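Print this page | E-mail this page
Reading time: 5 minutes

Keeping the Games Cupboard Alive: A Term of Lunchtime Play at Bulano House

Student project report, Community Recreation, second year

When I first told my family that my major project was going to be on board games, my grandmother laughed and asked whether I was getting a proper degree. I've thought about that laugh a good deal since, usually while sorting buttons from draughts on somebody's dining table, and I hope this report goes a little way towards answering her.
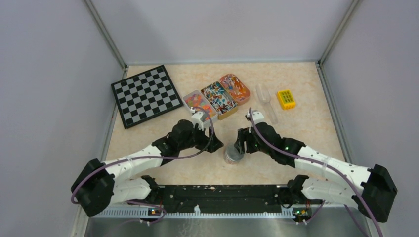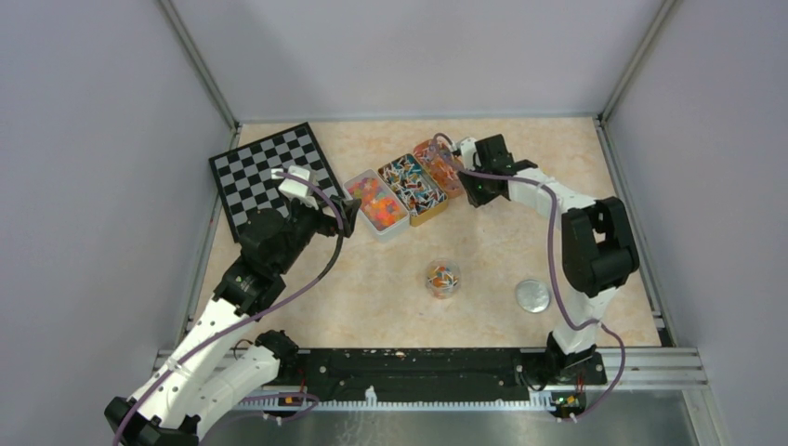
A checkered board and work going on at the table.

Bulano House is a neighbourhood centre with a kitchen, a hall, two meeting rooms and a rather lovely verandah that catches the sun until mid-afternoon. The games cupboard is in the smaller meeting room. It has been filled over many years by people moving to smaller homes, and by the look of it hardly anything has ever been taken out again. My question was a simple one: if the cupboard were sorted out and somebody put the kettle on, would people who come to the centre for other reasons (the tax help, the foot clinic, the English classes) stay on and play?

What I read beforehand

Most of what I found on games and older adults was about memory, and I will admit I got a bit lost in it. There is plenty of writing on whether crosswords and chess keep the mind sharp, and far less on what I was interested in, which was whether a game gives two people who don't know each other a reason to sit down together. The reading that helped me most was from our own unit on informal programs. It made the point that people will often turn down an invitation to "socialise" and happily accept one to make up a fourth at cards. That matched what I had seen at my own family's gatherings, where my uncles can sit over a cribbage board for an entire evening and hardly say a word, and go home delighted.

Sorting the cupboard

The cupboard took me much longer than I had planned. I had put down one afternoon in my proposal and it ended up being most of November. There were 46 games in all once I had matched lids to bottoms, and of those only nine were complete with every piece and a set of rules. I had imagined throwing out the rest, but one of the regulars from the English class talked me out of it, and I'm very glad she did. A Ludo set with a missing counter is still a perfectly good Ludo set if you have a spare button. Loose pieces went into a common tub that we called the bits box, and it became one of the most used things in the room.

The game that surprised me most was one called Trodedent, which I had never heard of and neither had my tutor. It is a trading game for two to six players, the rules run to four pages, and half of one page had been lost. The players simply made up what was missing, and by the third week there was a house version written out in pencil and taped inside the lid. I have attached a copy as Appendix B, partly because I think it is a good record of a group making something its own, and partly because I'm fond of it.

Running the sessions

Sessions ran from noon until 2 p.m., with tea, and with sandwiches from the Shukla Bakery across the road, who let us have the previous day's bread at a very kind price. I kept a sign-in sheet by the door. Over the term there were 160 sign-ins, made by 81 different people. I had hoped for a steadier group, so at first I was disappointed that so many names showed up only once or twice. Talking it over with my supervisor, I came to see it differently. A lot of people who use the centre are only there for one appointment, and a table that will take them for half an hour without asking for anything more is doing a useful job.

Chess was quieter than I'd expected. People liked having a board set out, and several told me they used to play, but it often sat waiting while the card table was full. I think chess can feel like a test when you don't know the person across from you. Things improved once I moved the board nearer the window and put two armchairs beside it in place of the hard chairs. Draughts on the same board did very well with the children who came in after school holidays programs, and their grandparents were frequently pulled in to play as well.

Language turned out to matter less than I had worried it would. Dominoes needed almost none. Word games were harder, naturally, though one table played with a dictionary open and any language allowed, and the arguments there were the loudest and most cheerful of the whole term.

I also tried a booking program called Ikix, so that people could put their name down for a particular game. It was used very little. The people I was hoping to reach preferred to ask at the desk, and after a few weeks I went back to a clipboard and a pencil on a string.

What I would do differently

I would start earlier in the term and I'd ask for help with the cupboard straight away. I would also print the rules in a larger size from the beginning. I did this late, after watching two players pass a single pair of reading glasses back and forth across a rummy game, and the difference was plain. The room itself is a bit dim in the far corner and a lamp would be a worthwhile purchase.

My evaluation forms were too long. Most people filled in the first page and left the second blank, and a few wrote their scores for the afternoon's cards on the back. If I were doing it again I would ask two questions and leave a big space for comments.

The centre has asked to keep the sessions going next term with the same hours. I've left the cupboard labelled shelf by shelf, with the complete games at eye level and the bits box on the bottom, and a list inside the door of what is still missing. We are short one bishop, most of a mah-jong set, and the Trodedent page, if anyone happens to have it.

Print this page | E-mail this page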